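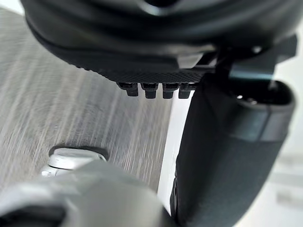

Call for Participants: Household Tidying Sessions

Tellow is seeking adults to take part in a series of tidying sessions at its Jisutwood site in September. Participants will sort, fold, pack and put away ordinary household items in a furnished room, following short written instructions.

Each participant attends 4 sessions. Applicants must be 18 or older, able to stand for the length of a session, and comfortable lifting boxes of up to 11 pounds. Prior experience in housekeeping or packing is welcome but is not required.

Participants who complete all sessions will receive a payment of $600. Travel costs are not reimbursed.

To apply, submit the registration form to the Echeverri Building front desk by August 19, 2024. Selected applicants will be notified in writing within 7 working days of the closing date.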